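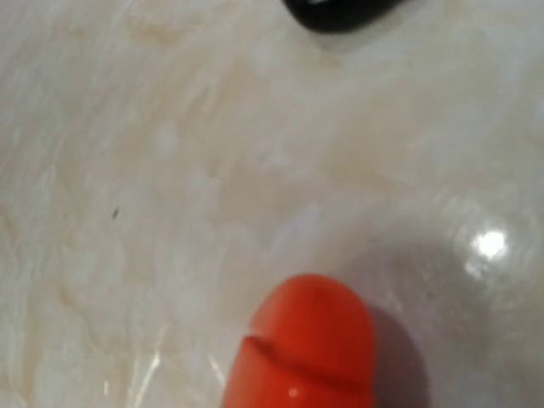 Hi Amrit,

Quick update on the Clirnley home fitness loan scheme, as promised. We've now spent 2,876 pounds of the grant, nearly all of it on kettlebells, resistance bands and the folding benches (lovely things, but a pain to get up the stairs!).

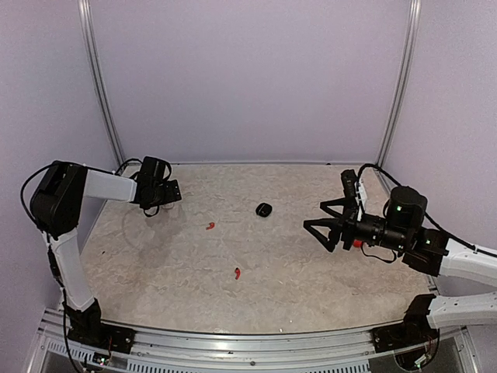 The benches came from Orilent, who knocked 300 off for a bulk order, so I've put that towards spare bands – they do snap. Seven households in Clurden are still waiting for a bench and I've told them it'll be after the next delivery. 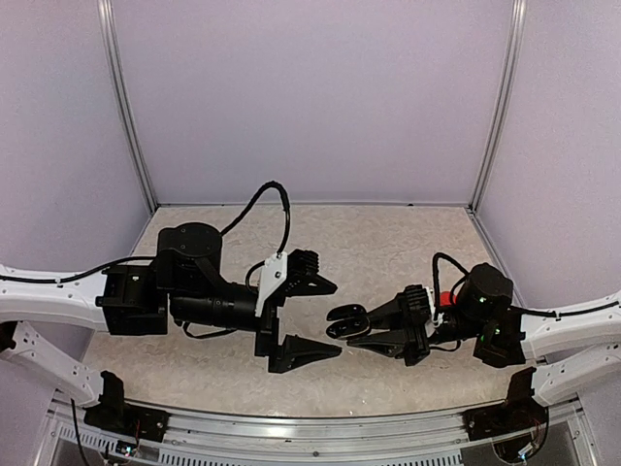

Ľudovít Koubek is running the beginners' sessions and would like to carry on past September. That would need another 800 for hall hire, and I'd love to say yes to him. Could you let me know if the underspend on mats can go towards it? Receipts to follow once I've found the one for the skipping ropes.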